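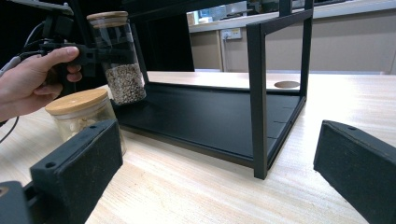

Tall jar, short jar, black rack: the pantry corner in progress.

Okay, the pantry corner. A few of you wrote in after last month's bit about my spice drawer asking what I was going to do with all the bags of grain, and the answer is that I finally bought some jars. Glass ones with bamboo lids, a tall one and a short one to start, and I like them so much more than I expected to like a jar.

I'd been keeping everything in the bags it came in, folded over and clipped. You know how that goes. The clip walks off to be used on a bag of chips, the bag tips over, and in February I swept barley out from under the stove for what felt like a week. My neighbor Indrek Kütt had been telling me to get jars for ages (he cooks for his whole family and his shelves look like a store) and I kept saying I'd get to it.

The rack is the part I fussed over. It's black metal, two shelves, skinny square legs, and it lives on a table instead of hanging on a wall, which suits me fine because my walls are plaster and I'm scared of them. I looked at a Selik one first, but it was too deep for my counter at home. Then I almost went with a wire basket thing from Jomari until I pictured a small jar sitting crooked across the wires. Flat shelves, please!

So how do you arrange it? I went back and forth, and I'm still going back and forth, but my rule for now is that tall jars go on the bottom shelf, over to the left, where I can grab one without knocking into anything else. The top shelf I want for light stuff — tea, dried mushrooms, the bay leaves. Short jars can go wherever there's a gap. And I'm trying very hard to leave some gaps, because the minute a shelf is full I stop putting things back on it and start stacking them in front.

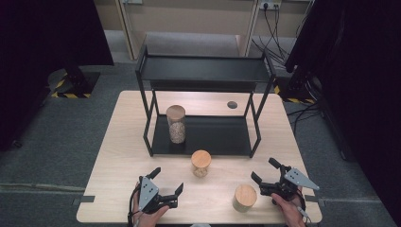
Tall jar on the bottom shelf, short jar and round wooden container still to be placed.

The wooden container is my current headache. It's squat and round and very pretty, and you can't see what's in it, so whatever goes in there has to be something I'd never forget I own. Salt? Garlic? I had tea bags in my old one and bought tea twice. If you have a good use for a little wooden pot with a lid, please write and tell me.

A couple of things I've picked up along the way. Wash new jars and let them dry overnight with the lids off, longer than you think you need. Don't put bamboo lids in the dishwasher, I ruined 2 that way in my last apartment. Cut the cooking directions off the bag and tape them to the bottom of the jar, or you'll be guessing at water for your millet like I was. And pour over a baking sheet. I skipped the baking sheet once.

Somebody also asked about labels. I've got a roll of 26 from Benavides, plain white, and so far I've used none of them. I can tell oats from rice! Ask me again once I've got three kinds of flour up there.

Next month is the freezer, so send me your tips for getting frost off the back wall. I also still owe you the lentil soup.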